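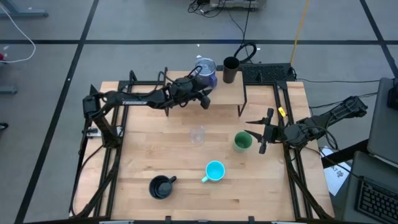 Cups and kettle on the butcher block table.

Building walk-through, Tadura annex
December 5, 2018
Done by me, Jessie Gourlay, with Gediminas Grīnberga holding the ladder and the flashlight

1. Exit signs lit — OK
All of them, even the one by the loading door that was flickering in November. Gediminas swapped the battery and it's been fine.

2. Fire extinguishers, tags and gauges — 5 checked, 1 to fix
Needles are all in the green. Tag number 1289 (back stairs) has last year's date on it, so I've called Adomaitis to come do the service. Please don't move it to prop the door open, I know it's you guys on the late shift!

3. Stairs and handrails — FIX
Second rail bracket from the top wiggles. I could turn the screw with my fingers. We put tape on it for now, and Gediminas has longer screws on order. 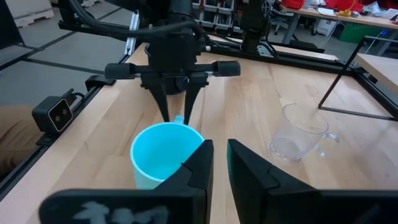 4. Smoke alarms — OK
Pushed every test button and now my ears are ringing. The hallway one was really dusty so I ran the vacuum brush over it while I was up there.

5. First aid kit — RESTOCK
Out of medium bandages again, and the burn gel expired. I added both to order 886 along with gloves. Eye wash is good until next fall.

6. Electrical panel — OK, with a grumble
You need three feet clear in front of it. There was a stack of Odent boxes in the way, which we moved to the storage room. Took us nearly 5 minutes and I'd love not to do it again.

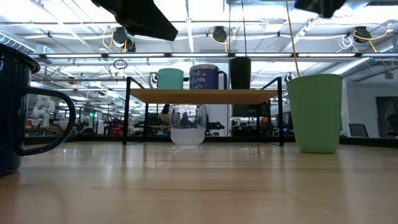
7. Outside doors and walkway — FIX
The side door sticks when it's cold and you have to shoulder it, and that's no good for an exit. Work request 2245 is in with Nurkatum. Salt bucket is full and the scoop is back (thank you, whoever had it).

8. Evacuation map — REDO
Still shows the old copy room wall. I'll print a new one once I find the file — Gediminas thinks it's on the old laptop.

Next walk-through: after the rail and the side door are done. Signed, J. Gourlay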